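Mistlow Neighbors Help Board
Topic: Parties, Food and Treats

Lollipop jar as a centerpiece: how do I get the pops to stay standing?
Posted by jilach_jen, Friday, January 5, 2024

Hi all! I'm putting together a treat table for our block's winter get-together and I have completely fallen for the idea of a lollipop jar with the pops standing up out of the lid like a bouquet. I already have a big clear candy jar with a domed orange lid and a fruity label (strawberry on it, so cheerful) and I love it too much to hide it under wrapping paper.

My trouble is the lid. It's smooth and rounded, and whenever I try to stand a pop up there it leans, then it slides, then it's on the floor. I've tried tape (ugly), a blob of frosting (tasty, but no), and a rubber band around the rim, which held for as long as it took me to get my phone out. I want the wrappers up high where the kids can see them, because the foil ones catch the light so nicely!

Can I put holes in a lid like that? Or is there a smarter way to do it? I'd like to be able to use the jar as a jar again afterward.
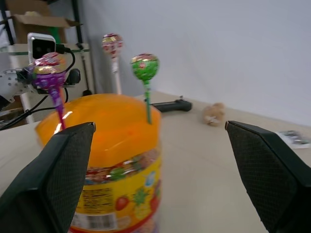
brekke_baker
Holes work great, and I've made a bunch of these for bake sales, so let me cheer you on! Take the lid off first. Never drill with it on the jar, or you'll have plastic crumbs in your candy. Put a strip of masking tape where each hole is going, so the bit doesn't skate around on the curve, and start with a small bit before you go up to the real size. Measure your sticks before you pick that size, because they vary a lot from one brand to the next. You want the stick to go in with a little push. Turn the drill slowly and let it do the work. Then wash the lid, dry it, and rub the edges of the holes with a bit of fine sandpaper.

The part that makes the real difference is under the lid. Cut a circle of floral foam or packing foam to fit inside the dome and wrap it in plastic wrap so it never touches the food. The stick goes through the hole, into the foam, and stays put. I angle the outside ones a little outward and keep the middle ones straight, and it fills out so beautifully!

One more thing, do the tall pops last. I once put 33 of them in one lid for the Zerness school fair and had to take half of them out again because I'd started with the big ones in the center. And put something heavy in the bottom of the jar, or just keep it full of candy. An empty one gets top heavy fast.

As for using it again, a round sticker over each hole on the inside is fine for buttons or crayons. I wouldn't store candy in it for long after that, it goes sticky.

mr_pockets
just lay them on a plate? mine always fall over too

tablecloth_tess
Ooh, I have an opinion on this one! If you can't bear to drill your lovely lid, leave it alone and buy a foam half ball from the craft store. Cover it in tissue paper, set it right next to the jar and stick your pops in that. You get the height and the color and the jar stays a jar.

And please think about the table as much as the jar! A tall bright jar looks wonderful on a plain pale tabletop with plenty of space around it. I'd put it off to one side and keep the small things toward the back. A stuffed animal is perfect for a kids' party, and a little white box can hold the raffle slips. Leave the front open so short arms can reach. My first treat table was so crowded that every kid who grabbed a lollipop took a cupcake down with it.

Check the table itself too. If it's made of sections, don't stand anything tall over a seam. It wobbles more than you'd think when somebody leans on the other end. 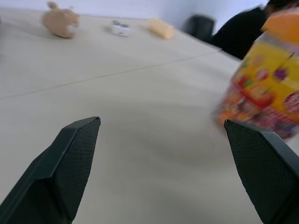
How far ahead can I set the lollipops out?
The night before is fine if they're wrapped and the room stays cool and dry. Keep them away from radiators and sunny windows, and check for loose wrappers in the morning.

jilach_jen
Thank you, thank you! I'm going with the foam inside the lid, and I'm going to try three holes first before I get carried away. Tess, I'm stealing your idea about keeping the front open, my nephews are exactly the cupcake-toppling kind. If it goes well I'm making another one for the egg hunt in April, all in pastels!

brekke_baker
Pastels would be gorgeous. Try paper grass inside the jar for that one, and do a practice hole in an old yogurt lid before you touch the orange one.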